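The pension letter

My pension statement came in June, in an envelope so thick I assumed I was being sued. It was eleven sheets, of which one had a number on it. The number was what I can expect to live on each month if I keep working until I'm 67 and nothing goes wrong, and I read it standing up in the hall and then again sitting down.

I've had seven employers, if you count Gresano, who paid me in cash for a summer and then became a car wash. Two of them offered a pension scheme. One of those, Prudell, enrolled me and then let me go after 5 months, so that I own a pot there worth a bit over 400 pounds, looked after by people who write to me every year to say what looking after it has cost. At this rate it will be all fees by the time I'm 60.

The long stretch in the middle was freelance. I loved being freelance. I used to tell people at parties that I'd never go back, and I'd say it quite loudly, next to the free wine. What I was doing in those years, in pension terms, was nothing. There's a whole sheet of the statement given over to them, a column of zeros with the tax years down the side, very neatly laid out.

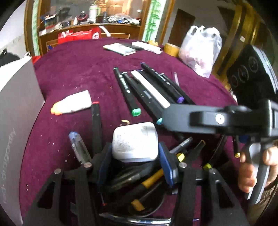
My table, pens in the middle.

I rang Fidel Huenchumán, who did payroll at Ocampo when I was there and now advises people for a living. He asked whether I'd bought back any of the missing years. I said I hadn't known they were for sale. He was quiet for a bit, and then he explained voluntary contributions to me slowly, the way you'd explain the sea to someone who has just bought a boat.

So now there's a form. It wants dates I don't have, from firms that have stopped existing. Juditz went under owing me a month's wages and, I now suspect, a number of other things. I've written to the address on my last payslip and expect to hear from whoever lives there.

What annoys me — apart from the sum — is the tone. The booklet that came with it is called something like Your Future, Your Choice, and has a couple on the front laughing on a beach. I don't remember choosing. I remember being told in three separate interviews that the job was flexible, and finding out each time which of us was expected to bend.

Bautista Fuentealba, who I shared a desk with at Ocampo, joined the union in his first week and went on about it until we all hid in the kitchen. He has a full record. He also has a shed with a proper window in it, and he has offered to let me sit in there when I'm old.

I've filled in 2 of the sections so far. The third asks me to list any periods of caring responsibility, and I've been trying to work out whether the months I drove my aunt to the hospital count, or only if somebody had written them down. The helpline opens at nine. I'll try again tomorrow, with the letter in front of me and a sandwich ready for the queue.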